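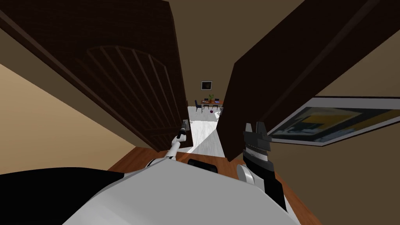

Double doors opening toward the dining table.

Skundik Youth Basketball League
Progress report to the Miveck Fund, second reporting period

1. Summary
The league completed its winter season in March. All scheduled rounds were played except one Monday evening session, which was moved to the following week after a heating failure at the Custon gymnasium. Registration closed at 60 players, as forecast in the original application.

2. Player grievance procedure
The Fund asked for an update on the written grievance procedure. A draft prepared by Laurinda Bragança was adopted in January. Players and parents may now raise disputes over eligibility, suspension or transfer between teams directly with the league office, and a reply is due within 11 days. We received 2 grievances during the period. One concerned a transfer request and was settled by agreement. The other, a suspension following a technical foul, remains open pending a hearing chaired by Bohdan Hordiienko.

3. Coaching and officials
Si-woo Seo joined as head of coach education. The referee course was delivered as planned, although attendance at the second evening was lower than at the first. We intend to repeat that session before the summer program.

4. Budget
Spending is in line with the approved budget apart from court rental. The increase has been met from the contingency line. We request the Fund's approval to move $3,000 from travel to equipment, as away games were shorter trips than expected and several portable hoops are due for replacement.

5. Next period
The summer program opens in June. Team lists and the revised court schedule will be sent to the Fund once the rental agreement with Custon has been signed.

Submitted by Madalena Amaral, Program Manager
Reviewed by Reijo Kemppainen, League Director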